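Relteck Linear Shop Light, 3 pack, daylight

Home > Lighting > Ceiling & Utility > Relteck

In stock at Tundham. Ships next day if you order before noon.

Item no. 1039

Bright white ceiling light for garages, workshops, basements, spare rooms. Sold in packs of 3 with the mounting clips and one power cord per light. Link cords sold separately, see bottom of page.

We switched over from the old Takier model in February. Same screw holes, so if you have Takier brackets up already you can leave them where they are and just swap the light. End caps are a little shorter on the Relteck. Pull chain is gone, a lot of people asked, sorry, it's not coming back. Wall switch or plug-in rocker only.

What you get
3 lights
6 clips, 6 screws, 6 plastic anchors
3 power cords, grounded plug
Paper instructions (the drawing on page 2 is upside down, clips go flat side UP)

Specs
Color: daylight white
Housing: steel, white powder coat
Cover: frosted, snaps off for cleaning
Mounting: flush or hanging, chain not included
Dimmable: no
Use: indoor, dry locations only
Warranty: 3 years, keep your reciept

How many do I need
Depends on the room and how high the ceiling is. One light does a laundry room or a walk-in closet. A one car garage, two. Anything bigger, or anywhere you do close work, get the full pack and spread them out. Dark walls eat a lot of light so add one if you have bare brick or brown paneling. White walls and a white ceiling help more than people think.

Don't line them all up down the middle. You end up standing in your own shadow at the bench. Put one over the center and the others off toward the sides. 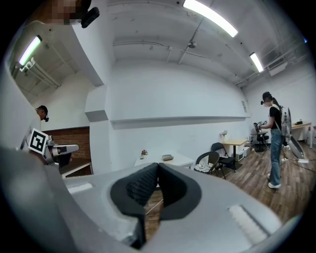 White walls, white ceiling, fluorescent fixtures on.

Going from fluorescent to these
Read this part before you order. The Relteck is a complete light, not a tube. It does not go in your old fixture. Take the old fixture down, cap or reuse the supply wires, put the new one up. Power off at the breaker first, not just the wall switch. If the wiring looks cooked or you're not sure what you're looking at, call an electrician.

Old tubes have a bit of mercury in them and should not go in the trash. Most county drop off sites take them. We can't take them back at the counter, no room.

Old fixtures often leave a long unpainted patch on the ceiling. The Relteck is narrower than most two-tube units so the patch will show. Paint before you hang, its a lot easier.

Sloped ceiling
Fine. Use the screw clips and add a third clip in the middle, sold loose in the hardware drawer. No chain on a slope, it will swing.

Goes with
Qureshi link cord, short or long
Qureshi hanging chain kit
Extra clips, bag of 80 (contractor size, also stocked loose)

Quantity pricing
Schools and shops ordering roughly 1000 feet of lighting or more, email for a quote. Give us ceiling height and a rough sketch, a phone pic of a napkin is fine.

Returns
Unopened packs, full refund. Opened, store credit less a restocking fee. Broken in shipping, send a photo of the box AND the light and we'll get another one out. Don't throw the box away untill you've plugged in all three.

Add to cart | Save for later | Ask a question about this item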